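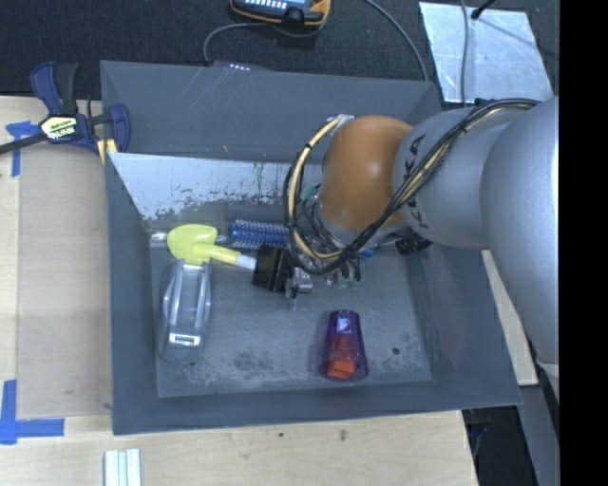 Figure 4.1 A KUKA robot arm reaching into a deep gray bin on a wooden tabletop.

Chapter 4
Reading a Wave Before You Paddle

I learned to surf at Dultside, a beach break with brown water and a parking lot that floods, and for my first two years I paddled for pretty much everything that moved. Big lumps, little lumps, boat wakes (really). I was fit, I had a decent board, and I caught almost nothing! If you've worked through the paddling drills in Chapter 3, you may be in the same spot right now. Your arms are ready and your eyes haven't caught up yet.

So this chapter is all about looking. We'll start with where waves come from, move on to what the bottom does to them, and finish with where you ought to be sitting when one shows up.

Let's begin a long way out. A storm blows over open water, and the wind drags the surface into a mess of chop. As those waves travel away from the storm they sort themselves out, with the longer ones pulling ahead. One June swell I tracked for my logbook came 3000 miles to reach Ornbridge, and it arrived so clean that I could see the lines from the road. I was almost late for work, and then I was definitely late for work.

The number to care about here is the period, meaning the time in seconds between one crest and the next. Beginners look at height first (I sure did) and skip right over it. Two swells can both be listed at four feet and feel like different sports. A short-period swell is bumpy and weak. A long-period one carries its energy deeper, so it feels the bottom sooner and stands up taller when it gets to shallow water.

Now, the bottom. At Dultside it's sand, and the sandbars move around after every storm, so the peak I loved last winter may be a flat patch today. Ornbridge is a point with a rock shelf, and the waves there peel along the same line year after year. You'll want to know which kind of place you're at before you put on a wetsuit.

Before each session, I'd like you to sit on the beach and watch 56 waves. Yes, I picked a fussy number on purpose, and yes, it feels like forever when your friends are already out there. Mark down where each one first breaks and which way it runs. We'll use those notes in Section 4.2, where you'll draw your first lineup map.

Key terms: swell, period, sandbar, point break, peak, lineup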